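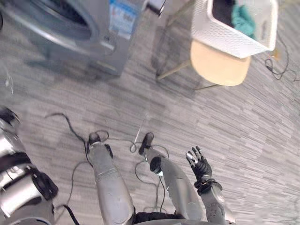
Waschmaschine, Hocker mit Wäschekorb

Suchbegriff eingeben Suche starten

Arbeitskreis Jugendbuch Clodureck
Protokoll der ordentlichen Sitzung im September

Ort: Stadtbibliothek Clodureck, Gruppenraum im Obergeschoss
Beginn: 17.30 Uhr
Anwesend: laut Anwesenheitsliste (Anlage 1)
Entschuldigt: die Vertretung der Gesamtschule
Protokollführung: Geschäftsstelle

TOP 1 Eröffnung und Genehmigung der Tagesordnung

Der Vorsitz eröffnete die Sitzung und stellte die fristgerechte Einladung sowie die Beschlussfähigkeit fest. Auf Antrag der Buchhandlung Laskowska wurde der Punkt »Übersetzungsfragen« von TOP 6 auf TOP 4 vorgezogen. Die geänderte Tagesordnung wurde ohne Gegenstimme angenommen.

TOP 2 Protokoll der vorigen Sitzung

Zum Protokoll der Junisitzung lag ein Änderungswunsch vor. Unter TOP 5 war die Altersempfehlung für die Troltar-Reihe mit »ab acht« wiedergegeben; beschlossen worden war »ab zehn«. Die Berichtigung wird vorgenommen. Im Übrigen wurde das Protokoll genehmigt.

TOP 3 Bericht aus der Lesegruppe

Die Lesegruppe hat im Sommer den vierten Band der Troltar-Reihe geprüft. Es liegen 27 ausgefüllte Rückmeldebögen vor, davon 24 mit ausführlicher Begründung. Hervorgehoben wurden das Tempo der Internatskapitel und die Figur der jüngeren Schwester, die gegenüber dem dritten Band deutlich mehr Raum erhält. Bemängelt wurde in mehreren Bögen der lange Rückblick zu Beginn, der Leserinnen und Lesern der Vorbände wenig Neues bietet. Der Umschlag wurde überwiegend als zu kindlich für den Inhalt empfunden.

Die Bögen werden in der Geschäftsstelle verwahrt und können dort nach Absprache eingesehen werden. Eine Auswertung nach Klassenstufen soll bis November nachgereicht werden.
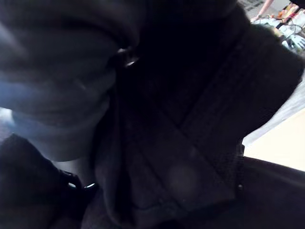 TOP 4 Übersetzungsfragen

Der Verlag Camley hat mitgeteilt, dass die deutsche Ausgabe des fünften Bandes von einer anderen Übersetzerin besorgt wird als die bisherigen. Der Arbeitskreis nahm dies zur Kenntnis. Erörtert wurde, ob die eingeführten deutschen Bezeichnungen für die Häuser der Schule und die Ränge am Hof beibehalten werden. Nach Auskunft des Verlages ist hierüber noch nicht entschieden.

Beschluss: Der Arbeitskreis richtet ein Schreiben an den Verlag Camley und regt an, die Bezeichnungen der Bände eins bis vier unverändert zu übernehmen. Dem Schreiben wird eine Liste der betroffenen Begriffe beigefügt. Bei zwei Enthaltungen angenommen.

TOP 5 Lesenacht im November

Die Lesenacht findet wie im Vorjahr in den Räumen der Stadtbibliothek statt. Zugelassen werden 40 Kinder und Jugendliche. Anmeldungen nimmt die Bibliothek ab Oktober entgegen; für die Teilnahme ist eine schriftliche Einverständniserklärung der Erziehungsberechtigten erforderlich. Der Vordruck aus dem Vorjahr wird weiterverwendet, die Telefonnummer der Geschäftsstelle ist zu ändern.

Vorgelesen werden Auszüge aus dem ersten und dem vierten Band der Troltar-Reihe sowie aus zwei Einzeltiteln, die die Lesegruppe noch benennt. Die Buchhandlung Laskowska stellt einen Büchertisch. Der Verkauf endet um 21 Uhr.

Zur Frage eines Eintrittsgeldes wurde vorgeschlagen, die Veranstaltung kostenfrei zu halten und die Ausgaben für Getränke aus dem laufenden Ansatz zu bestreiten. Dem wurde zugestimmt.
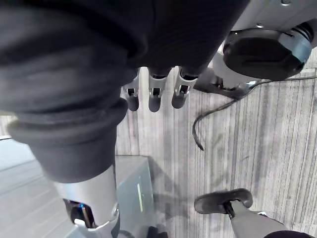 Aus der Runde wurde eingewandt, der vierte Band eigne sich ohne Kenntnis der Vorgeschichte nur bedingt zum Vorlesen, da die Verwechslung der beiden Prinzessinnen darin vorausgesetzt werde. Es sei zu überlegen, dem Auszug eine kurze Einführung voranzustellen. Der Vorsitz griff die Anregung auf. Die Lesegruppe wird gebeten, einen Text von höchstens einer Seite zu verfassen, der das Ende des dritten Bandes nicht vorwegnimmt.

TOP 6 Anschaffungen

Der Stadtbibliothek liegen für die Troltar-Reihe 70 Vormerkungen vor, überwiegend für die Bände zwei und vier. Die Bibliothek beabsichtigt, je drei weitere Exemplare dieser Bände zu erwerben. Der Arbeitskreis befürwortet dies und empfiehlt die gebundene Ausgabe; die Taschenbücher haben sich in der Ausleihe als wenig haltbar erwiesen. Die Hörbuchfassung wird vorerst zurückgestellt, bis die ungekürzte Lesung vorliegt.

Der Antrag, daneben auch die englische Originalausgabe einzustellen, wurde auf die nächste Sitzung vertagt. Die Bibliothek wird hierzu die Ausleihzahlen der fremdsprachigen Jugendtitel vorlegen.

TOP 7 Verschiedenes

a) Die Leseliste für das Winterhalbjahr wird im Oktober an die Schulen in Clodureck versandt. Ergänzungen sind schriftlich an die Geschäftsstelle zu richten.
b) Der Schaukasten im Eingangsbereich wird neu bestückt. Die Buchhandlung Laskowska überlässt hierfür Plakate zum vierten Band.
c) Die nächste Sitzung ist für Dezember vorgesehen. Die Einladung ergeht gesondert.

Ende der Sitzung: 19.10 Uhr

Anlagen: 1 Anwesenheitsliste, 2 Liste der Begriffe zu TOP 4, 3 Vordruck Einverständniserklärung

Beitrag teilen 2 Kommentare 0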